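Check the Fingers Before You Blame the Software

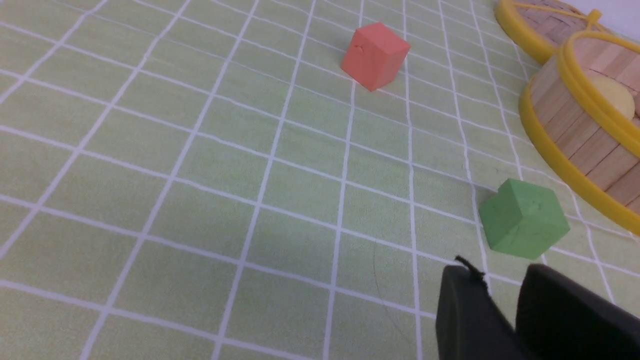

The gripper over the checked cloth, with the red and green cubes and the baskets.

When our pick rate at Flidley fell from 84 percent to 65 in February, everyone wanted to retrain. I wanted a rag and a hex key. The left finger had crept on its mount, and 21 minutes of work brought the rate back.

I think a small cell should get its fingers wiped and its bolts checked every 200 picks, and the log should sit next to the arm. Retraining on a crooked gripper teaches the arm to be crooked. Ours waits until the bolts are signed off.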